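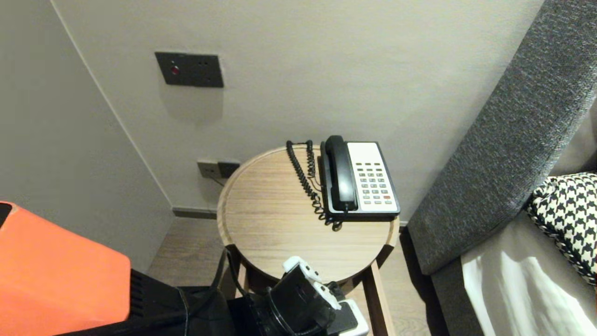
Figure 1. Bedside station at the Sfeir site, head view, with the desk phone on the round table.

Search this site Enter keywords Go

Zimeo Room Tasks: Progress Report to Keltia, Second Period
Prepared by Randa Zoubi, data collection lead

1. Work covered by this report

The grant pays for a set of recorded examples that a learning system can use to pick up everyday tasks in furnished guest rooms. The first period went to setting up the arm, the recording computer and the operator controls. In this second period the work moved to recording, and all of it was done at the Sfeir site. The station by the bed was the first one opened. Recording there began in September.

The plan names 9 tasks. Recording has started on 4 of them: picking up a small package from the bedside table, putting one down on it, moving an item from the table to the bed, and clearing the tabletop. The other five need the desk and the wardrobe, and those stations are not open yet.

2. How an example is recorded

An operator drives the arm through the task by hand control from start to finish. The system stores the head view, the wrist view, the joint positions and the gripper opening on one clock. The operator then marks the example as complete, incomplete or discarded, and adds a short written instruction such as "put the snack on the table by the bed." A second person reads the instruction against the recording before it goes into the accepted set.

We changed the start of each example early in the period. At first the arm always began from the same rest position. The reviewers at Skulance, who train the model, pointed out that the first few seconds of every file were nearly identical and gave the model little to learn from. Operators now pick a start position from a printed sheet, and the sheet changes each morning.

The target for the period was 100 accepted examples per open task. Package pickup and package placement have reached it. Moving to the bed and clearing the tabletop are short of it and will carry over.

3. Objects

Packages were chosen to vary in stiffness and surface. Boxes were the easiest to record. Foil bags took more operator time, as the bag changes shape when the fingers close and the lower end can swing. Operators were asked to bring bags in slowly and to let the lower end meet the table before opening the fingers. Shiny wrappers also change a lot in brightness between the two views, and Skulance asked for more of them for that reason.
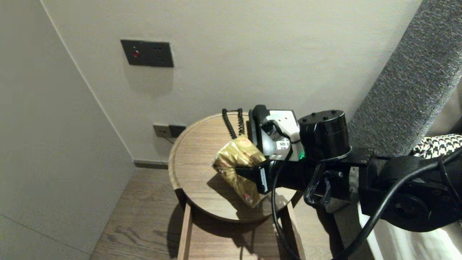
Figure 2. Gold foil package held over the bedside table.

The phone cord is the main obstacle at this station. Its coils spread over part of the tabletop and do not stay where they are put. We considered taping the cord down and decided against it. Guest rooms have cords in them, and a model trained on a taped cord would be of little use to Keltia. The operators' rule is that an example in which the fingers catch the cord is marked incomplete and kept in a separate folder. Skulance has asked to see that folder at the end of the next period.

4. Wrist view

The wrist camera was added to the plan after the first report. The head view loses sight of the contact point when the arm reaches across the table, and reviewers could not always tell whether a grasp was good. With both views side by side, review is faster and fewer files are sent back to the operator with a question.

The cost is storage and one more thing to check at the start of a shift. Two shifts were lost this period to a loose connector on the wrist camera. The connector has been replaced with a locking one, and a check of the live wrist picture is now the first line on the shift sheet.
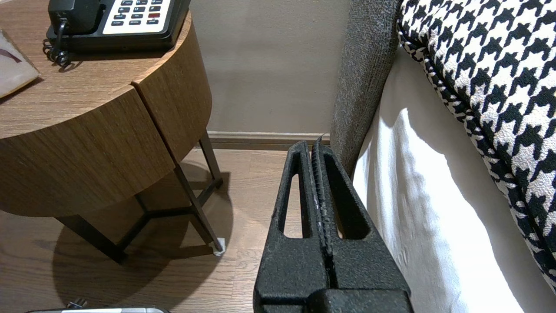

Bed tasks have gone more slowly than table tasks. White bedding folds differently after each placement, and we have not settled how much to straighten it between examples. For now the operator pulls the sheet flat at the start of each block and leaves it alone until the block is done. Reach is the other limit. From the present base position the arm can get to the near side of the bed but not to the middle, so every placement recorded so far is on the near side. The base will have to be moved for the rest, and moving it means repeating the camera calibration.

5. Spending

Operator hours were under budget for the period because of the lost shifts. Equipment was over by the price of the locking connectors and a spare set of finger pads. We ask that the unspent operator hours be carried into the next period. No other change to the budget is requested.

6. Next period

Finish the two tasks that are short at the bedside station. Move the base and record placements toward the middle of the bed. Open the desk station once the base move is complete. Send the first combined set, with both views and checked instructions, to Skulance for a training run.

We need one decision from Keltia before the desk station opens: whether the written instructions should stay in English only or be recorded in a second language as well. Adding a language later would mean reading through every accepted file again.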